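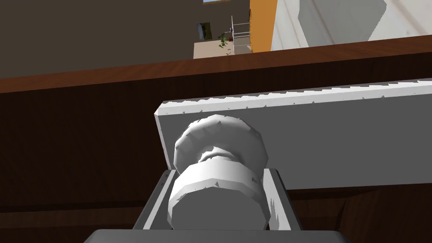
Wultley's reply to the first draft of this chapter was that a simulation kit should be judged by its handles, and that everything else in the package is scenery. The view is a narrow one, but it is a useful place to begin.

Chapter 7
Evaluating a Simulated Household Kit

The Flikley Home Kit is sold to schools and laboratories that wish to train robots on door and cabinet tasks before any hardware is purchased. The standard license covers 300 furnished rooms; the extended license covers 736. Both include a two-armed robot model with parallel grippers. 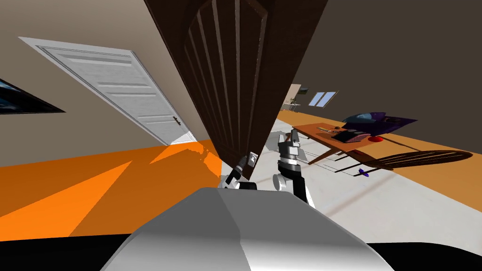
A buyer must decide which of these rooms will be put to use. At the Lagos teaching laboratory, students ran 1392 trials under the standard license and found that knobs and handles placed very different demands on the gripper. A knob calls for careful alignment of the fingers - a handle forgives more error in approach but less in direction of pull. 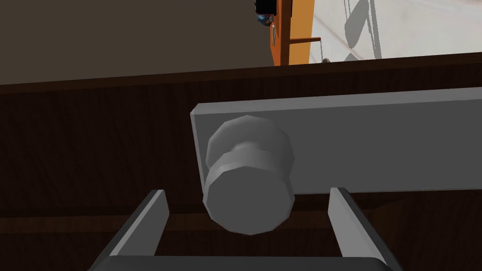

Figure 7.1. Gripper fingers and a round knob on a flat plate, close view.

This chapter sets out a method for reviewing such a kit. Section 7.1 treats the contact model and Section 7.2 the robot's reach. Section 7.3 compares the Flikley license terms with those of Cluvside, whose service is priced by the trial, with a minimum order of 700. Readers should have completed the exercises on joint limits in Chapter 6.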